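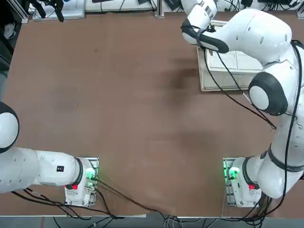
Raghda Khasawneh · Cuaderno de taller · 21 de octubre de 2026

Sigo con la migración de Camenzind, el programa viejo de facturación, y apunto esto antes de que se me olvide, que la última vez dejé las notas a medias y luego no entendía ni mi letra.

Lo bueno primero: ¡ya compila fuera del servidor antiguo! Había que fijar el idioma del entorno antes de lanzar el compilador (las comas decimales, otra vez las comas decimales). Está puesto en el script de arranque, con un comentario bien grande para que no lo borre el siguiente que pase a hacer limpieza.

Luego vino la importación a Plarkilero. La primera pasada me rechazó 198 registros y me llevé un buen susto, pero mirándolos con calma casi todos eran lo mismo: el código de cliente ocupa 8 posiciones en el sistema viejo y Plarkilero espera 7. El carácter que sobra es un dígito de control que alguien añadió en su día y que el manual no menciona por ningún lado. Lo quito al exportar y lo guardo en una columna aparte, por si contabilidad lo echa en falta.

Quedan 4 que no hay manera. Son clientes de la delegación de Hullelside y tienen la fecha de alta vacía – no a cero, vacía, con espacios. No quiero inventarme una fecha, así que los he apartado en un fichero y he escrito a la delegación. Si alguien del equipo conoce la historia de esas cuentas, que me lo diga, por favor.

Lo de Dirnano va más lento. El proceso nocturno llama a una rutina de impresión que ya no existe y se queda esperando una respuesta. De momento le he puesto un sustituto que devuelve siempre «correcto» y sigue adelante, pero es un parche feo y no me gusta nada dejarlo así para producción (lo digo por escrito para que conste).

Pendiente:
– repetir la importación completa con el código recortado
– comparar totales por delegación entre los dos sistemas
– buscar quién más usa la rutina de impresión
– pedir más espacio en el disco de pruebas, que va justísimo

La copia de seguridad previa está en la carpeta de siempre. No la toquéis hasta que cuadren los totales.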